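Session 4 handout: planning a small kitchen
Evening course in home layout and fitting, Fudham Adult Centre
Tutor: Chathurika Weerakoon

Bring your measured plan from last time. If you haven't drawn one yet, a rough sketch with the wall lengths written on it will do for tonight, but you will need the proper version for session 5.

## 1. Start with what the room is used for

Before moving anything on paper, write down what happens in the kitchen on an ordinary day. Most households cook one main meal, make hot drinks several times and wash up at least once. Many people plan for the big Sunday lunch and then live with a layout that makes a cup of tea awkward.

Write the list in order of how often each job is done. The jobs at the top get the best places.

## 2. Worktop

A kitchen needs one clear stretch of worktop between the sink and the hob. This is where food is prepared, and it should be the last thing you give up. On a short wall it is better to have one long piece than two short ones of the same total length.

Points to check on your plan:

- The worktop should carry on past the sink on both sides, even if one side is only wide enough for a plate rack.
- Leave a landing space next to the fridge and next to the oven.
- Mark where the joins will fall. A join close to the sink takes more water than one further along.

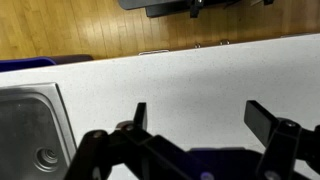 Depth matters as well as length. A standard worktop is deep enough for a small appliance at the back and a chopping board in front, but only just. If you have the floor space, pulling the base units forward a little and fitting a deeper top gives you room that you will notice every day. Check the width of the walkway before you decide. Two people should be able to pass.

Choice of material comes in session 7. For now, treat the worktop as a shape on the plan and leave the colour alone.

## 3. The sink

Most sinks stay under the window where the first builder put them. Moving one means moving the waste pipe, and the pipe needs a steady fall to the outside drain. A short move along the same wall is usually simple. A move to the opposite wall or to an island is a bigger job – get a price for it before you fall in love with the drawing.

One bowl or two depends on how you wash up. A household with a dishwasher may do well with a single large bowl that takes an oven tray. Where everything is washed by hand, a second bowl for rinsing is useful and worth the worktop it costs.

## 4. Appliances that live on the worktop

Kettle, toaster, microwave, food mixer. Measure each one, and draw it on the plan to scale. People are often surprised by how much they cover.
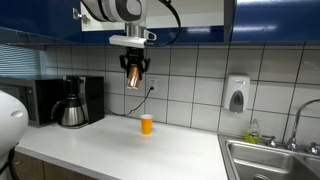 Then sort them into two groups: used daily, and used less than that. The second group should go in a cupboard, with the heaviest items low down. A food mixer on a high shelf is a hazard and will not get used.

Sockets follow from this list. Mark one for every appliance in the daily group and at least one spare on each run of worktop. Keep them well away from the sink, and ask a registered electrician to check the positions before any tiling is done. Shifting a socket on paper costs you a rubber.

## 5. Wall cupboards

Worked case: the Wickramasinghe flat, Lestia Road. The kitchen has one long wall and one short one. The first plan put cupboards along both walls up to the ceiling, and the owners found it closed in. The second plan kept them on the long wall only, with a gap of 49 cm above the worktop, and moved the dry goods to a tall unit by the door. They lost roughly two shelves and were happy with the exchange.

When you set the height, stand at the wall and reach up with a flat hand. The lowest shelf should be easy to reach without stretching, and the things you use every day go there. Adjustable shelves cost little more and let you change your mind.

Look at the hinge side of every door. A door that opens towards you as you stand at the worktop will be in the way each time. 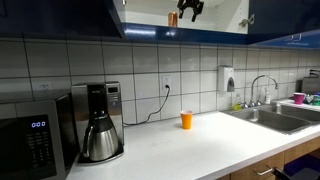

**What should go on the top shelf if a shorter person does most of the cooking?**

Things used a few times a year, such as serving dishes, jam jars and spare glasses. Keep a folding step in the room, and draw its place on the plan too.

## Before next time

1. Finish the plan at a scale of 1:20, with doors and windows shown opening.
2. Add your worktop appliances and sockets.
3. Read the Tratora planning booklet, pages 2 to 7. Copies are on the side table by the door.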